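Pliltmont Household Spelling Variants
README for the third release

Summary

The Pliltmont list records the different ways in which everyday household words were written in the parish account books of Pullarbridge. Each entry links a modern British spelling to the forms found in the books, with the volume and leaf where each form occurs. The list is meant for local historians, teachers of handwriting and anyone building a search tool for old accounts. It is edited by Despina Janevski for the Pliltmont Word Archive.

Contents of the release

The release is made up of three plain text tables and this README. The first table holds the variants themselves. The second holds the sources, which are 11 bound volumes kept in the Krasniqi Reading Room. The third holds editorial notes on doubtful readings. The tables share a common key, given in the first column of each.

Fields in the variants table

entry: the key, a whole number
modern: the present-day spelling, in lower case
form: the spelling as written, with capitals kept
volume: the number of the volume, as given in the sources table
leaf: the leaf number, followed by r or v for front or back
hand: a letter standing for the writer, where the writer can be told apart
doubt: y if the reading is uncertain, otherwise left blank

Sample entry

entry 31; modern: kettle; form: Kittell; volume: 4; leaf: 10v; hand: B; doubt: blank

How the words were chosen

A word was included if it names an object, a foodstuff or a cloth used in the home, and if it appears in at least two volumes. Names of people and places were left out. Words for tools were admitted only where the account places them in a house – a spade bought for the churchyard is not listed, while a fire shovel is.

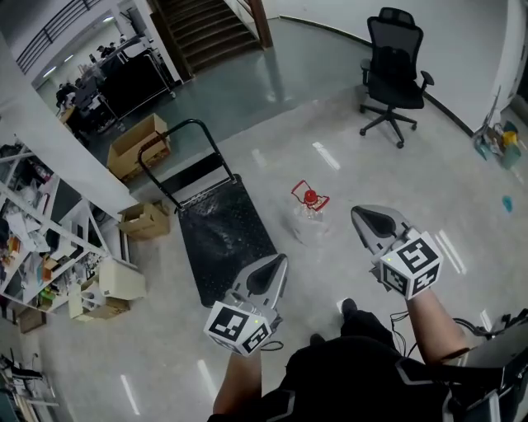 Transcription rules

Letters were copied as written. The long s is given as an ordinary s. Raised letters have been brought down to the line, and marks of shortening are expanded in round brackets. Where u and v, or i and j, are used in the older manner, they have not been changed. Line breaks within a word are ignored.

Known limits

Volume 7 has suffered from damp and its last 10 leaves could not be read with confidence. Hands C and F are very much alike, and some entries given to one may belong to the other. The list should not be used to estimate how common a spelling was in the district as a whole, as two of the writers account for about 100 of the forms.

Changes since the second release

Forms of "bolster" and "blanket" have been checked again against the volumes. The doubt field, formerly part of the notes, is now a separate column. The file encoding is now the same for all tables.

Use and citation

The tables may be copied and adapted for any purpose provided that the source is named. Please cite as: Janevski, D. (ed.), Pliltmont Household Spelling Variants, third release. Corrections should quote the entry key and may be left at the desk of the Krasniqi Reading Room. Those received before the end of May will be considered for the next release.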